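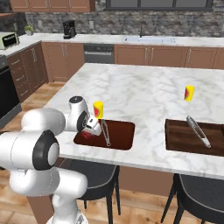
Page last changed: 17th February

Visit to the robotics club at Clondard

Four of us from the Ledesma after-school program drove over to Clondard to see how their club runs its kitchen project. We want to start something like it in the fall, and Brisa Maldonado, who teaches the group, had offered us a full afternoon.

The club meets in a computer room on the second floor. Most of the work is done in simulation. They own a single small arm, kept in a cabinet, and the students get time on it after their program has run cleanly on screen. Brisa said this was a money decision at first and she would now do it the same way with any budget.

The task this term is clearing a kitchen island. The simulated kitchen has a marble countertop with two basins set into it, one reddish-brown and one lined with dark wood grain, and the white arm works from the near side. There are yellow cups with red labels standing on the marble, silver tongs in the wooden basin, and a small red object that the students start with. When we sat down, Ayuba Alhassan had the gripper over the corner of the left basin with the red object at its fingertips and was stepping through the motion a little at a time.

He showed us his log. Each change to the program gets its own line, with the reason for it and the result. Grip height had taken up most of the past two weeks. If the hand comes down too low it touches the rim, and if it stops too high it closes on nothing. The metal utensils are harder, and he had left them for later.

Nadiia Melnychuk was working on the cups. Her program picks an approach direction before it moves, and she had written the possible paths out on paper first – we were allowed to photocopy the sheet. She has run it more than 50 times with the cups in different places. It still fails when they stand close together.

Students work in pairs and swap seats every half hour. At the end of term there is a contest at Brurcombe, where each team gets 5 attempts on a layout they have not seen before.

Some notes for our own planning:

The computers are ordinary school machines. They run the simulation slowly but well enough.

Beginners spend the first month moving the arm by hand controls, with no code.

Parking is behind the building. The front lot is for staff until four.

Brisa is sending us her lesson outlines, and Wenceslao Solís will check whether our room has enough outlets. We still need to ask about the license for the software.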